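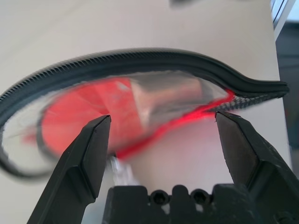

Gripper fingers open over the safety goggles on our pickup table.

11 Jan 2019
By Hanna Kushnir

We use cookies to remember your cart and your language. By staying on this page you agree to that. OK / Settings

Galtumum two-finger gripper, club edition

Okay, so this is the gripper I get the most mail about, and I'm glad, because it's the one my own students use every week. I run the after-school robotics club in Kekport and I also look after this corner of the Zukusus shop, so you're getting the product page and the teacher's opinion in one go!

The Galtumum is a plain parallel gripper. Two dark gray fingers with squared, angled tips, a chunky black mounting block with two screw holes next to each other, and that's pretty much what you see from the wrist camera. It bolts to the Horobets arm with no adapter. If you have some other arm, write to me first and tell me which one (please, before you order).

The club's project this season is a tidy-up robot. It has to find things on a table, pick them up and drop each one in the right bin. We started with foam blocks, got bored, and moved on to real workshop stuff. Safety goggles are the kids' favorite target and by far the meanest. You've got a black rubber frame that gives when you squeeze it, a clear lens the camera looks straight through, and a strap end going off in its own direction. Ours have a big red patch showing in the lens too, and one team spent a whole afternoon teaching their program that the red bit and the black bit belong to the same object. I loved that afternoon.

What I tell new teams is to go for the frame and leave the lens alone. Open the fingers wide, come in slow, close gently. The grip force goes from 1 to 200 in the settings, and for goggles we stay at 50. Higher than that and the rubber folds up on you. Also, slow the wrist down before you grab a still from the camera — a moving wrist gives you a smeared picture and then everybody blames the code.

The fingers do pick up scuffs and dust. Wipe them with a slightly damp cloth and don't worry about the marks. If a tip gets chewed up, you can swap the finger with one hex key, and the students can do it themselves.

What comes with it: gripper, mounting block, screws, hex key, one cable, and the printed club workbook with the goggles exercise in it (chapter four, my handwriting in the margins, sorry).

Price is 195 for schools and clubs. The motor is rated for 2,000 open-and-close cycles between greasings, and a little tube of grease is in the box. Orders for the spring meet should be in before April so I have time to pack them.

Want new parts and club news in your inbox? Enter your email address to get the Zukusus newsletter. You can unsubscribe at any time.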